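Jesturville changed its trash rules in August. Until then we paid a flat fee with the water bill and put out as much as we liked. Now the town sells printed bags, and anything in an unprinted bag stays at the curb. Recycling is still free, but the list of what counts got a lot shorter. I have been keeping notes on how it has gone in our house, mostly for my own use, and a few people at work asked to see them.

The town has 3,549 people according to the sign coming in from the highway, and the old landfill contract ended, so the trucks now go all the way to the transfer station at Kisurholm. That is a long drive with a full truck. I understand why the fee went up. I was less happy with the flyer, which was two pages of small type and left out most of the things I wanted to look up.

The first thing I did was weigh our trash. I used the luggage scale from the hall closet, which has a hook on it and works well with a tied bag. I wrote the weight on the calendar each time a bag went out. Food scraps were by far the heaviest part. Plastic was light but took up the most room, and since we pay by the bag and not by the pound, room is what costs money.

Clear plastic is the part that gave me the most trouble. The flyer says "rigid containers only," and I had been putting in windows from pasta boxes, the bands around jar lids, blister packs and the strips that hold new shirts in shape. All of that is trash now. Bottles and tubs are fine with the lids on. Deli clamshells are fine if they have a number on the bottom, and most of ours do.

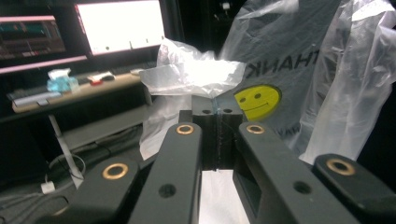
A thin strip of clear plastic, close up.

I called the town office to ask about size. The woman who answered was patient and said that anything small or narrow tends to fall through the sorting screens and ends up in with the glass. She told me to go by the size of a credit card. Smaller than that goes in the printed bag. This would have been a good sentence to put on the flyer, and I said so, and she said she would pass it along.

Then there is the question of bags inside bags. You can't put recycling out in a plastic bag anymore, it has to be in the bin loose. On windy mornings this means the street is full of yogurt cups by 8. Our neighbors across the way lay an old window screen over theirs with a brick on it. I copied that. It is ugly but nothing has blown away from our side.

For food scraps we started a compost pile behind the garage. I had tried this once before, in our first house, and gave up when it turned into a wet black mat that smelled like a pond. I had been adding only kitchen scraps and grass. This time I kept a trash can of dry leaves next to the pile and put in two scoops of leaves for each scoop of scraps. It has not smelled so far, except for one week when I let somebody talk me into adding a whole crate of soft melons from the farm stand on Ortuño Road.

Coffee grounds go in, filters too. Eggshells go in but I crush them first with the bottom of a mug. Onion skins seem to last forever. I don't add meat or cheese, and I stopped adding the stickers that come on fruit after finding a whole collection of them, perfectly readable, in the finished stuff at the bottom.

The indoor part took longer to sort out than the pile did. We tried a lidded bucket under the sink, and it got forgotten. We tried a bowl on the counter, and it drew fruit flies inside of a week. What works for us is an old ice cream tub in the freezer. When it is full it goes out to the pile and gets a rinse with the hose. Frozen scraps break down faster too, or it looks that way to me.

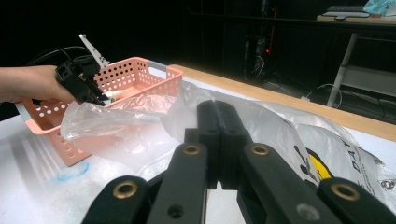

With the scraps out of the kitchen trash, we went from three bags a week to one, and a few weeks we skipped putting one out at all. The bags cost enough that you notice. I added up the receipts and we are paying less than we did under the flat fee, though only by a little, and that doesn't count the second bin I bought for the garage.

Paper was easy. We get a lot of catalogs, and I spent one evening going through a stack and canceling them. I made 13 requests. Most of them stopped within two months. One company, which sells outdoor furniture, now sends two copies.

Glass has to be taken to the drop-off in Usow, the lot behind the feed store, open until 4. I save it up in milk crates. The last load was 357 pounds, but that was shared with two other houses on our street and included a whole basement's worth of old canning jars with chips in the rims. They weigh you in and out on the truck scale there if you ask, and I always ask. If you bring in more than 500 pounds you have to go around to the other gate.

Batteries and paint I still haven't figured out. There is supposed to be a collection day in the spring. For now the dead batteries are in a coffee can with tape over the ends, and the paint is on the shelf where it has been for years. Two of the cans are from the people who owned the house before us, in a green we have never used.

If you live in town and you are looking for the printed bags, the hardware store runs out early in the month. The library desk usually has them. They come in rolls of ten, and the small size is in the drawer, so you have to ask for it.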